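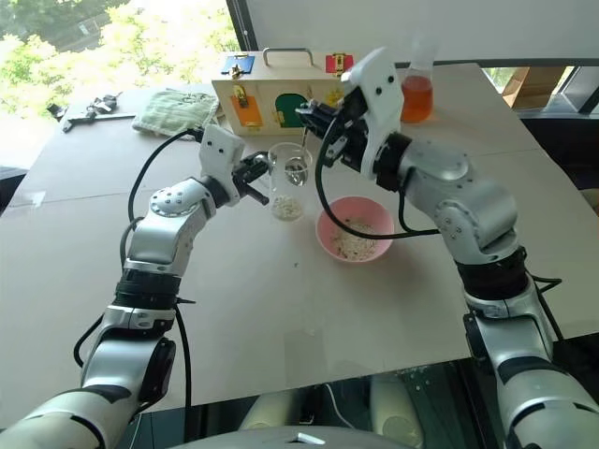
Start with the measuring claim, as everyone in the room will have heard it. Rice by the spoonful is supposed to be good practice for small hands and good for early number sense, and the Gerkau handout says so on page one with no source. I'd ask them to look at what the task is. A spoon, a clear beaker, a pink bowl with a heap of grains in it, and a few grains already on the table. There's a thin layer at the bottom of the beaker and a long way to go. Ask: how many spoonfuls before a four-year-old tips the bowl?

Pause. Let them answer.

Next, the latch board. It's standing right behind the beaker, blue and red panels, orange door, green arched door. Brass latches are far more interesting than rice. Flestholm put both on one table for 6 weeks and wrote up the pouring as a success. I've read the write-up twice and can't find where they say what the children did with the doors.

Money. Robles wanted 900 for the full set of trays. Rolholm spent 100 on bowls and spoons from the market and reported the same results, though I don't trust their results either – six children, one Friday, no comparison group.

Lutz Engelhardt will probably object here. He thinks clear containers matter, as you can watch the level rise. Fair point, and I'd give him that one. But a jam jar is clear too.

Skip the slide on wrist strength if we're past twenty to. It's the weakest part and I only kept it in for the April group.

Questions to throw back if it goes quiet: who sweeps up? Would you still do it with water? What would change your mind?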